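ok so a few of you asked how I went from "never ran farther than the bus" to finishing a half marathon last month. it's a long answer so it's getting a thread. grab a snack

first, the basics. the race was the Tavbridge Half, second weekend of October, flat-ish along the river and then one truly rude hill at mile 11. I came in 859th. I'm so proud of 859th you have no idea, I have said the number to my dentist

I started in spring because my doctor used the word "brisk" at me. as in brisk walking. I went home and walked briskly for a week, got bored, and jogged to the mailbox on the corner. had to hold on to the mailbox for a bit after

the plan I followed was just one a coworker printed out at work. run a minute, walk two, repeat till sad. then you keep adding to the running part. I stayed on week three for a month and I would do that again! the plan doesn't know what your knees are like

gear. you all want to talk about gear and I get it, gear is the fun part. I spent way too much in the beginning. I bought a belt with little bottles on it. I sounded like a milk truck

shoes are the one thing I'd spend on. I went to Eberhard, the running store next to the bakery, and they watched me trot up and down the sidewalk and then brought out a pair I'd never have picked (ugly, sort of oatmeal). 80 dollars on clearance. took them home, ran in them the next morning, not one blister

everything else can be cheap. socks matter more than you think, shorts matter less than you think. don't wear anything new on race day, not even underwear. ESPECIALLY not underwear

color though! I run before work and from September on it's pitch dark at 5:45, and half the cars on my street come around the corner like they're late for surgery. so I got bright. everything I run in now is loud
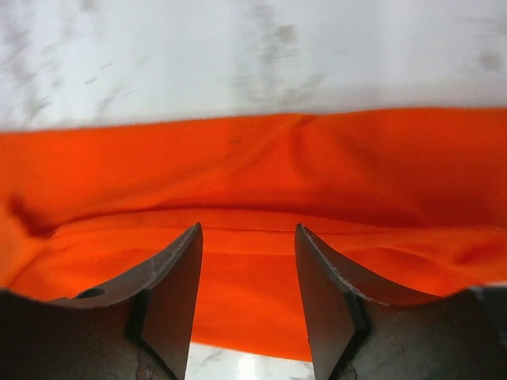 orange season

my mom says I look like a traffic cone and I say thank you, people go around traffic cones

ok the training itself. three runs a week. two short ones before work and a long one on Saturday. I tried four for a while and I was a monster to live with, ask anyone in my house

the long run is the one that counts and it's also the one you'll want to skip. what worked for me was putting something at the far end of it. mine was a diner that does a cinnamon roll as big as a hubcap. I have run in actual hail for that roll

I used the Unov app to track miles, the free version. it's fine. it yells "GREAT EFFORT" when you stop at a crosswalk. I turned the voice off in June and my whole mood improved

pace: I have nothing useful for you. I ran at the speed where I could complain out loud in full sentences. when I could only complain in single words I slowed down. that was the entire system and it got me through every week of the plan

things I ate before long runs, best to worst: toast with peanut butter, plain bagel, banana, leftover pad thai (learned a lot that day)

also please practice drinking while running before the race. I didn't, and I took a paper cup of lemon Prolteck at the first water stop straight up the nose. it's a very sticky drink. I was sticky for 10 more miles

injuries, because somebody always asks. I had one bad stretch in July where my shin hurt on stairs. I took 7 days off, sulked, and did those heel-raise things while the coffee brewed. it went away. I'm not a doctor so if yours doesn't go away please go see one instead of reading me

heat was a bigger problem than the shin. I am from a long line of people who turn purple. in August I moved everything to before sunrise and froze a washcloth to put on the back of my neck. looked ridiculous, 10 out of 10, still do it

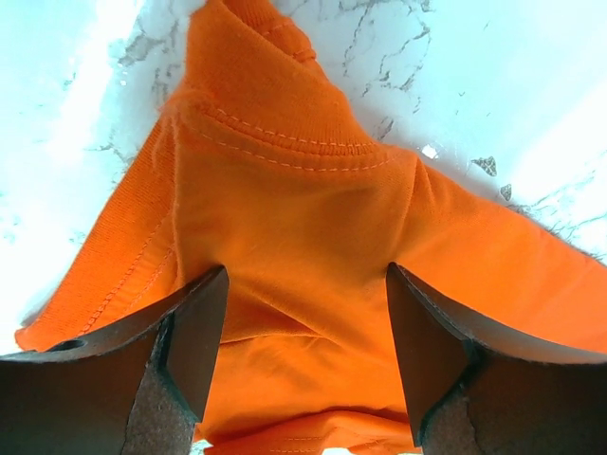 laundry is the part of running I was least ready for. you think you're taking up a sport and you're also taking up a second job. I go through so many shirts, and cotton is the worst of them because it drinks up every drop and then just hangs on you like a wet towel. and yet I can't quit a cotton tee for the short runs, like that bright orange one all bunched up on the white marble, because it's soft and it doesn't get that smell the stretchy stuff gets. for anything over an hour I switch to the slippery fabric and accept the smell. white vinegar in the rinse helps, half a cup, and skip the fabric softener

and do NOT leave it in the gym bag overnight. I did this once in July and we had to have a family meeting

chafing. we're all adults. the stick stuff that looks like deodorant, put it everywhere, put it on places you think are fine. those places are lying to you

ok race day!! I was up at 4 for a 7:30 start. ate the toast. went to the bathroom more times than I'm going to put in writing. the line for the porta potties was longer than the line for the bibs and both were longer than my attention span

everyone goes out too fast. they tell you this and you nod and then the music starts and you go out too fast. my first mile was the quickest mile I have ever run in my life and I paid for it with interest around mile nine

the signs people hold up really do help. favorites: "you're doing amazing random stranger", one that just said "WHY", and a kid with a cardboard square that said tap here for power. I tapped it. I'd have tapped it twice if I hadn't been scared of stopping

the hill at 11. I walked it. I'd told everyone I wouldn't walk and then I got to the bottom of it and looked up and thought, I'm walking that. a woman next to me was walking too and we talked about grout the whole way up – she's redoing a shower – and it was the best part of the race

then it's downhill to the bridge and you can hear the finish before you see it. I cried a little at the 13 mile marker, which is a silly place to cry when you've still got a bit to go and can't breathe through your nose

my family was at the finish with a sign that had my name spelled right and the distance spelled wrong. it's on the fridge

afterwards: bagel, chocolate milk, foil blanket, sat on a curb for so long a paramedic came over to ask if I was ok. I was just happy! and also couldn't get up

stairs the next day were a no. I went down backwards holding the rail. Monday I took the elevator one floor and felt no shame

would I do it again: already signed up for the spring one. it has two hills. I did not read the map before paying

if you're thinking about starting, start slower than feels reasonable, and tell one person so you can't wriggle out of it quietly. I told my whole group chat, which was too many people, but it did the job

questions in the replies, I'll get to them tonight after dinner. yes I'll share the plan. no I can't help with swimming, I sink

oh and for the three people who asked about the cinnamon roll place – closed Mondays, cash only, get there before nine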